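Wall and Surface Fixings in Shared Rooms
Speaker notes, facilities induction session
7 October 2022
Speaker: Divya Gounder
Second speaker, questions and sign-in: Leen Dabbas

Opening (three minutes)

Good morning, and thank you for attending. My name is Divya Gounder and I look after fittings and minor works across the Aoun buildings. Leen Dabbas will take questions with me at the end. Fire doors and ladders are covered in separate sessions, so I shall keep to brackets, plates and the screws that hold them.

[Wait for latecomers. Check that the sign-in sheet has gone to the back row.]

Why the subject has its own session

In January we completed the survey of fixings in our shared rooms. The register now holds 1545 entries. Of these, 303 were marked for attention and 49 were taken out of use on the day they were inspected. I should like you to remember the second figure. Most of those 303 entries concerned small matters: a screw of the wrong length, a missing cover, a plate fitted slightly out of line. They are the sort of thing a member of staff can notice while putting a chair away.

Lama Qaisi led the survey and her full report is on the shared drive. Please read section four before you carry out your first room check.

Plates on timber

A good many of our fixings go into wood: shelves, worktops, panelling and the backs of cupboards. Timber moves a little with the seasons, and a screw that was tight when the heating was on may need attention later in the year. The check is a simple one. Look at each screw head in turn, then place a hand flat on the plate and press gently at each corner. There should be no movement and no sound.
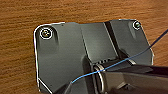 If a plate does move, do not tighten it on the spot. Note the room, the position and the date on the yellow form and pass it to Tala Tarawneh, who will arrange for a fitter. Overtightening in soft wood strips the hole, and we then have a larger repair than the one we began with.

[Pause. Somebody usually asks whether they may carry a screwdriver. The answer is no, unless they have completed the second course.]

Screws and their surroundings

Please use your eyes before your hands. Look for a head that stands proud of the plate, for scratches around the recess, and for fine cracks running along the grain. Dust on its own is of no concern. Fresh wood dust beneath a fitting should always be reported — even where the fitting feels firm.

Where two screws on the same plate do not match, write that down as well. It often means that one has been replaced from a general box. We now keep a single range for this work, supplied by Firneck in boxes of 50, and loose stock should not be mixed with it.

Cleaning

Wipe plates with a cloth that is damp and well wrung out. Polish should be kept to the wood and applied away from the fitting, as it collects in the recesses and hides the screw head. Beca Skyrme has placed a short guide in each cleaning cupboard.

Practical work (fifteen minutes)

Divide the room into pairs. Each pair takes one form and checks one fitting. Leen will collect the forms and read two of them aloud, without names.

Questions

Copies of the form and Lama's report are on the table by the door. Requests for the second course should go to Tala by email.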